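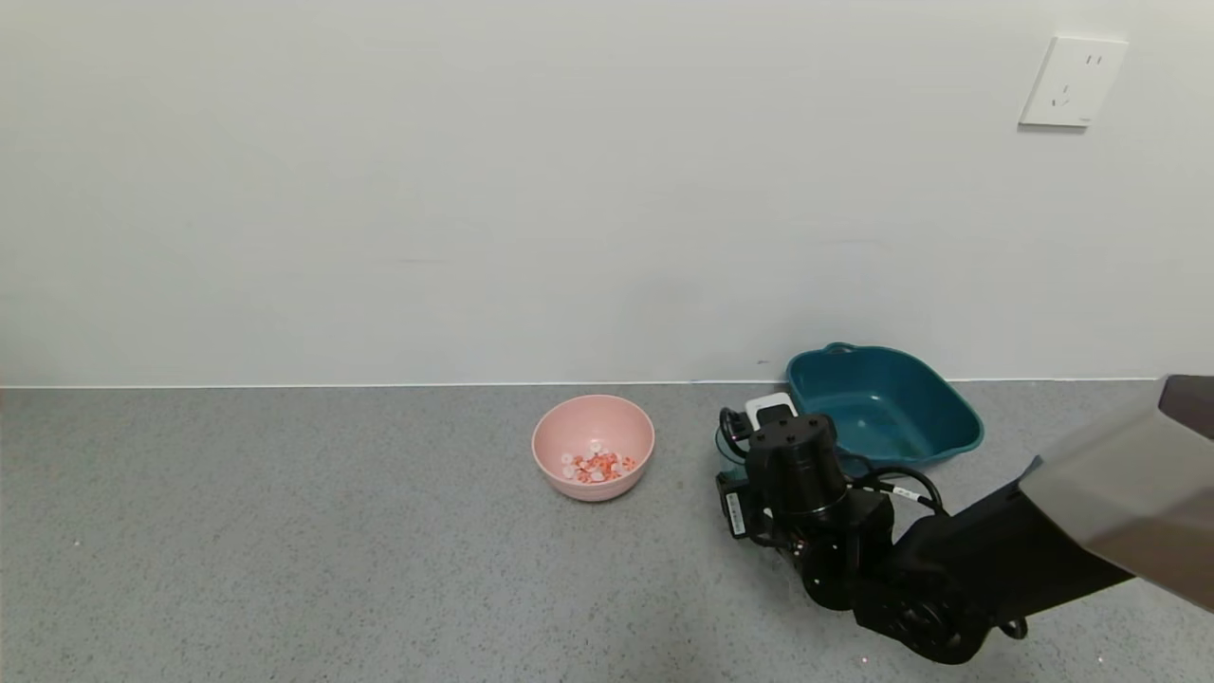
The arm at the Dernurach lab, with orange and white pieces in the pink bowl.

A robot that pours better because it went back and graded its own homework

10 August 2022

Pouring is one of those jobs I never think about until I'm holding a cereal box over a bowl and half of it lands on my feet. For a robot arm it's a real headache. Liquids get most of the attention, but small dry stuff is sneaky too: it sits there doing nothing while the cup tilts, and then the whole pile lets go at once. So I was pretty excited to read a new report from the robotics lab at Dernurach, where a team has been working on exactly this with a method they call Sader.

The idea is simple enough that I could explain it to my mom (I did, she had questions). Usually, if you want a robot to learn from practice, somebody has to sit down with the recordings and mark the important moments. When did the cup start to tip? When did the first piece fall? When should the arm have stopped? It's slow, boring work, and two people will often mark the same pour differently.

Sader asks people to do that for only a small batch of pours, 219 of them. After that the software takes over and marks the rest by itself, and it does it backward! It starts at the end of a recording, when the pour is over, and steps toward the beginning until it finds the point where things started to move. The team says the end of a pour is much easier for a computer to recognize than the beginning, so that's where they begin.
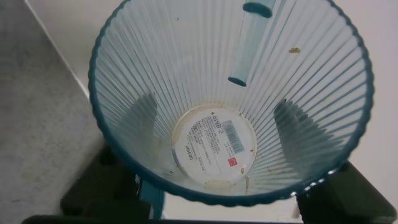
The other half of the method is about which view to trust. Sader looks at the pour from up high, and it also gets a close look from down by the gripper, and those two don't always agree. From up high you get the bowl and the general layout, but the arm loves to get in its own way. From close up you can look right down into the cup, but you lose track of where the bowl is. Older setups tend to mix the two views in the same proportions from start to finish. Sader shifts its weight between them as the arm moves, leaning on the close view early and the high view once the cup is tipping.

I like that a lot. It's more or less what I do with my own eyes when I pour coffee, minus the yawning.

Now for the results. The lab recorded 3,000 pours in all, finishing up in June. Some got thrown out early for dull reasons like a dropped signal or a recording that stopped too soon, leaving 2,754 to work with. When people went back and checked the software's marks on those, 2,541 were close enough to pass, and that comes out to a bit over 92 percent. The older method the team compared against, a program called Magesa that works forward from the start of each recording, did noticeably worse on the same set. Most of its misses were on pours where the cup tilted for a long while before anything came out.

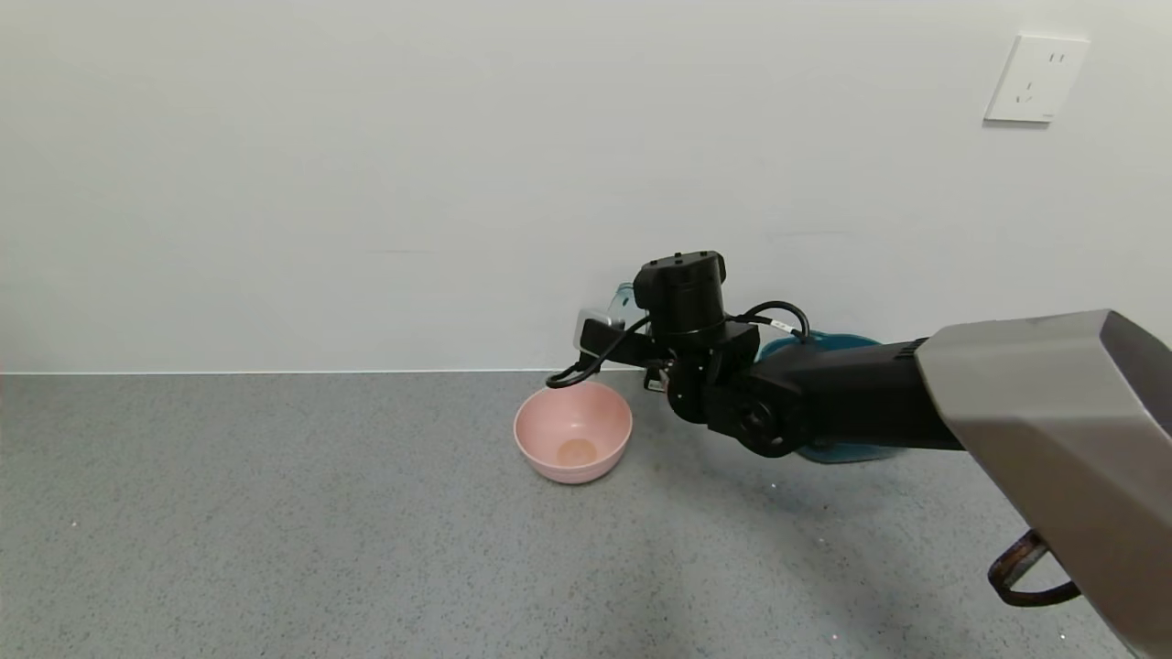

What does good marking get you, though? That was my first thought too. The team took the marked recordings and used them to train the arm's pouring, then ran it against a version trained on Magesa's marks. The Sader version stopped closer to the target amount and spilled less. The gap was biggest with light, uneven pieces and almost disappeared with smooth round ones, which seem to behave themselves no matter who's pouring.

There are some catches, and I was glad to see the report spell them out. Everything was done with one model of arm and a small collection of bowls and cups. The cups were all see-through plastic to some degree, and the authors suspect that helped quite a bit, as the close view can pick up the pile shifting through the wall of the cup. Try it with a steel mug and who knows. The marks that failed the check also tended to bunch up in very short pours, where working backward doesn't leave the software much room.

And it isn't quick yet! Marking a recording takes several times longer than watching it. The team runs the job overnight, and that's fine for a lab but less fun if you're hoping to have an arm learn something new between breakfast and lunch.
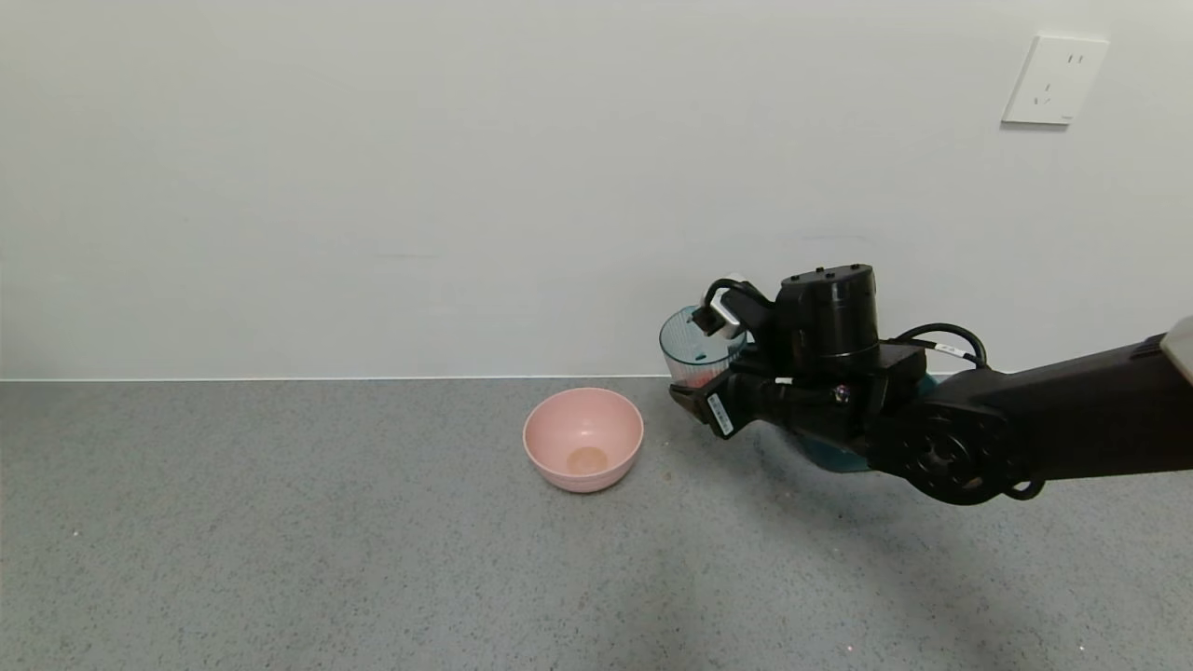

The gripper tilts a teal cup above and to the right of the pink bowl.

Next up is a trial with Stonov, a small company that builds portioning stations for commercial kitchens. They want to see if Sader can cope with lentils, rice and chopped nuts, and with containers you can't see through at all. The Dernurach lab plans to release the recordings and the marks together, including the ones that didn't pass the check, once the trial is set up. I've asked to be told when they go online and I'll post the link here.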